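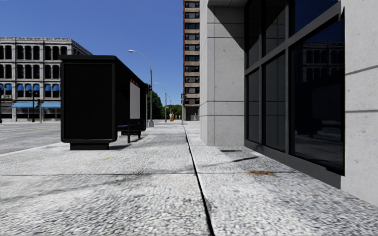 Dalibor Krajčí says the delivery robots will have my job inside a year, and that I'm dumb for helping them. He left that under my last post, and a couple of you agreed, so I'll answer it.

I walked routes at Stastard for six years. Envelopes, lab samples, lunch when the kitchen was closed. Since October the Furko units do most of the downtown runs and I sit on the second floor and check their routes in the simulator before they go live. Sidewalk stretches like the one at the top, with the bus shelter on one side and the glass on the other, are most of my day. I say how I'd walk it and the software people argue with me.

The pay is the same. My knees are better. I've put on weight.

We had 51 walkers and around half moved to other work. Some went to the loading dock, some to the support line, and some left. Miah took the support line and hates it – she misses being outside and so do I. I don't think management lied to us, but they were slow to say what was coming. 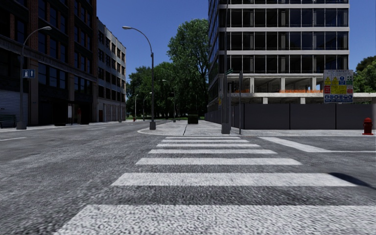
Plistdale Notes, No. 263

Crossings are where the old walkers still get listened to. With a construction fence on the far side I want to know where people will bunch up, and the model doesn't always. I flagged 2 corners last week and both got changed.

So Dalibor may be right about the year. I asked my supervisor for it in writing and I'm still waiting. I'll post when I hear.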